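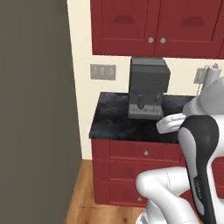

Setting up your Fledico kitchen arm

We're so glad you're thinking about a Fledico for your kitchen! It's a white jointed arm with a parallel gripper, and most folks have it working over the counter (next to the espresso machine is a favorite spot) the same afternoon they set it up. Give the joints a full sweep at slow speed first, and keep an eye on the fingers when they come down low over the stone.

Looking after the joints

Wipe the shells with a soft, barely damp cloth, following the seams, and please don't spray anything straight at them. Despina Grecu, who runs our service desk, likes a joint check every 140 hours of use, and she's happy to talk you through your first one.

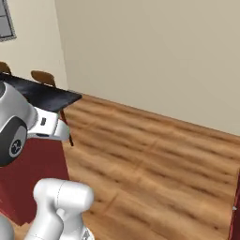

How long does a joint check take?
Plan on 40 minutes, a little longer if you're new to it.

Finger pads are the part you'll replace most often. Park the arm over a clear stretch of counter, switch off the power, and slide the old pads straight out. The new ones click in, and then you run the gripper calibration from the menu before going back to work. 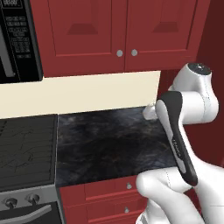
Can I fit the finger pads myself?
Most owners do, and the pad kit (part 385) comes with the little key you need.

Updated August 2024 by Sizwe Jacobs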